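Ticket 328: Instrument replacement budget, robotic suturing bench
Site: Dostthorpe training lab
Status: Open, pending quote
Priority: 2

Issue: The Dostthorpe lab requests funding to replace its needle drivers before the new term. The current pair has reached 76 logged sessions, and the planning limit set by Kollinmont is 80.

Log, May
Request received. Purchasing asked whether graspers should be included in the same order.
Lab replied that needle drivers and graspers are used together in every closure exercise and should be priced as one set.
Barbier quoted 4 sets with delivery to Dostthorpe. Tissue pads and suture thread were left off the quote.
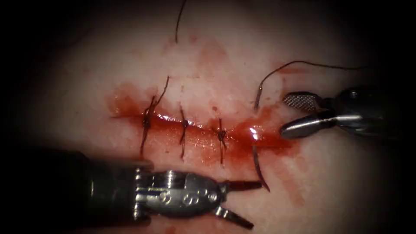
Wederano has been asked for a second quote that includes pads and thread. The order cannot be approved until both quotes are attached to this ticket. Please do not place separate orders for consumables in the meantime.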